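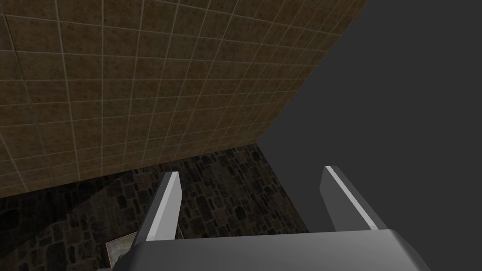 24/04/2018

Glue tests, continued. The paste from the Plitska recipe was cooked again this morning, this time with less water, because the last batch went through the thin paper and left it wavy. I stirred for 75 minutes on low heat and put it through the sieve twice. The color is now more white than yellow. It smells of bread, as before.

I cut new strips from the Serness paper, all with the grain along the long side. In the last entry I did not write the grain direction, and this was my mistake. Bohumila asked me which way it was and I could not answer her. From now on I make a pencil arrow on every strip before cutting. Please do the same if you take from my folder.

Strips 1 to 6 have the new paste. Strips 7 to 12 have the old paste from the fridge, which I let come to room temperature. All are pressed between blotters under the small iron weight, 2294 grams on our scale. I know Guangming uses the heavier one, but with it the paste came out at the sides and I had to clean the felt.

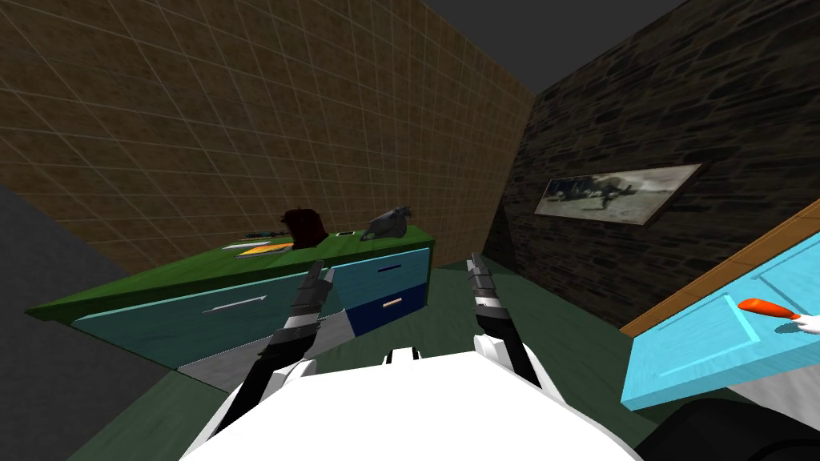
The first look after two hours: number 3 has a bubble near the middle, the others lie flat. I think I brushed too fast there. The brush is also losing hairs - I picked four out of the paste and I am sure there are more. We should order one from Brunet again, the wide one with the short handle. The cheap one is good only for cleaning.

Guangming Tan came by and pulled on the spare strip with his fingers. In his opinion the joint is strong enough for the account book but not for the map, which will be rolled and unrolled. I agree with him about the map. For the map we could try two thin layers with drying in between, but I want to see first how one layer behaves when the air is dry. In September the old repairs opened at the corners and we never wrote down the humidity.
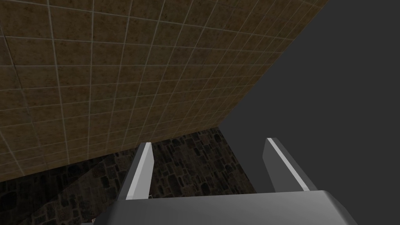 Account book, lot 1408: Bohumila Ďurica finished the dry cleaning up to the index. The tear on the last page is longer than I wrote, it goes under the spine lining. Do not open it flat, use the foam wedges. I would like to lift the lining with the Ado gel before any paste comes near, but I have never used it on leather this old, so I will try a corner of the scrap binding first.

To do tomorrow:
Take strips out, change blotters, write the curl of each one in mm.
Label the paste jar with date and water amount (the old jar has no label, throw it away after the test).
Ask for the price of the brush.
Look for the second bone folder - I had it on Friday.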